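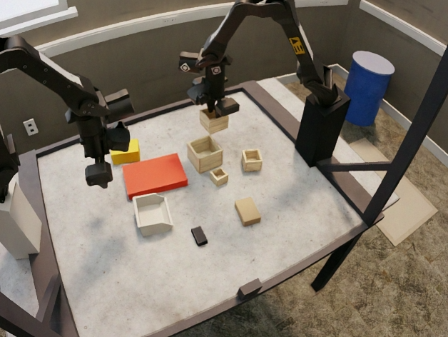
The Skorkwood Rules are a set of house rules for simulated tabletop trials with robot arms. They were first drawn up at Imeck by Ruoxi Fu, and the edition in use is dated Friday, March 18, 2022. They run to 32 clauses, of which 19 concern the naming of files.

Scope

The rules cover rendered work cells in which one or two arms handle blocks, boxes and other plain objects. Real hardware falls under a separate document, which is longer and has more signatures on it.

Main provisions

Clause 4 requires that the starting layout of every trial be saved before any arm moves. Clause 5 forbids changing that layout afterward to help the arm, a practice the rules call "gardening." A trial that fails must be kept and reported with the rest. Early drafts left this to the good sense of the operator, and for one happy season almost every result was excellent.

Wrist views and room views are to be stored together, under the same trial name. A gripper that looks well clear of a box from across the room may look much less so from its own wrist, and reviewers are expected to check both before signing.
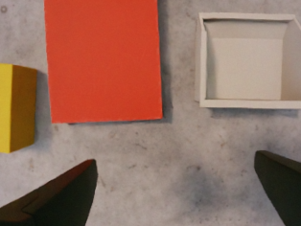 Wanting Pan objected that a layout saved without its lighting and surface friction is only half saved, and that a reviewer could look at both views all afternoon without learning why a block slid. The point was accepted in May and became an appendix, where it is cited often and read somewhat less.

Adoption

Pollock uses the rules in full. Belley adopted all but the file naming clauses, and its archive is searched mostly by memory.

See also

Trial logging
Work cell layout
Gardening (disambiguation)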